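Home | Forums | New Posts | Search | Log in

Workshop & Craft Room > Furniture > White table tops: keep or replace?

Print this thread | E-mail to a friend

gluepot87
I have a white rectangular table in the work room, bought used from Gornier. It's a good size, but every pencil mark shows, and under the ceiling light the glare gives me a headache by noon. The floor is gray. Thinking of switching to a butcher block top. Has anyone gone from white to wood and been glad of it?

tablesaw_tess
Keep the white. I do small hardware sorting and I can find a dropped screw right away. On my old oak bench I lost them all the time. Pencil comes off with a damp melamine sponge. Don't press hard or you'll dull the finish.

Skeson_fan
Disagree. I had a white Skeson top for two years and was wiping it every day. Replaced it with beech and I wipe it once a week. Budget $200 for a decent slab, more if you want it oiled.

northbench
White table on a gray floor is what I look at all day and I like it.

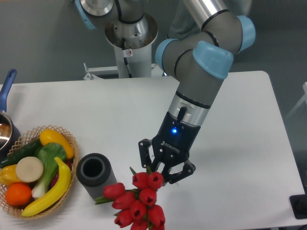

White top, gray floor behind it.

I leave the top bare when I can. Glare depends on where the light is. Move the lamp to the side before you spend money.

gluepot87
That does look clean. Is yours glossy or matte? Mine is glossy and I think that's half the problem.

northbench
Matte. I'd never buy glossy for a work table.

Skeson_fan
Matte white is worse for stains. Coffee got into mine and stayed there.

tablesaw_tess
Then use a coaster. Prarkier sells a gray desk mat that covers most of a table, and it costs a lot less than a slab. Check the return policy first, mine came with a crease that took until November to flatten.

gluepot87
OK, I'll move the lamp this weekend and order the mat if that doesn't help. The beech can wait. I still want to know how the Keskin legs hold up under a heavy top if anyone has them.

Skeson_fan
They wobble. Add a crossbar.

Contact us | Copyright Workshop & Craft Room | Back to top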